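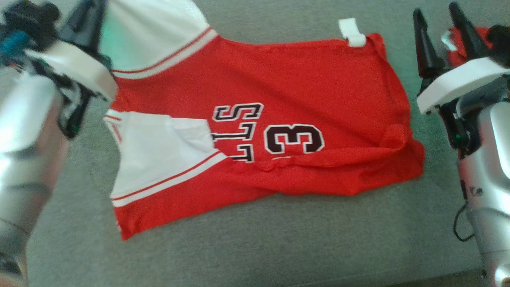 October, bench 2, folding again. Same question as all month, can it do a basket of laundry with no one hovering. Short answer no. Towels fine, tees mostly fine, jerseys bad. The red and white one with the big 3 is the worst of the pile, slick cloth, white panels folded over onto the red, and the planner keeps taking the panel edge for the hem. Gray cover on the bench stays, the Erkemham people wanted black but then we lose the dark shirts.

Job 3404, 30 tries on jerseys. Didn't log grip force for the first few, my fault. Common failure: left arm gets two layers, right gets one, whole thing twists when they lift. Slower lift helps a bit. Lowering the pinch hight helps more. Stüber fingertips still too slick for mesh, try the rubber ones from the Flotance kit.

Notburga Moser timed herself for comparison, roughly 200 seconds for a whole basket, sorting included. We spend longer than that on one jersey if it has to regrasp.

Olcombe asking again when it can go in their laundry room. Told them towels only, and someone close by. They want socks. No socks.

To do:
relabel hem vs panel edge, all red items
regrasp limit, stop after 3
swap fingertips, then rerun teh jersey set before touching anything else
ask Notburga which way she folds the sleeveless ones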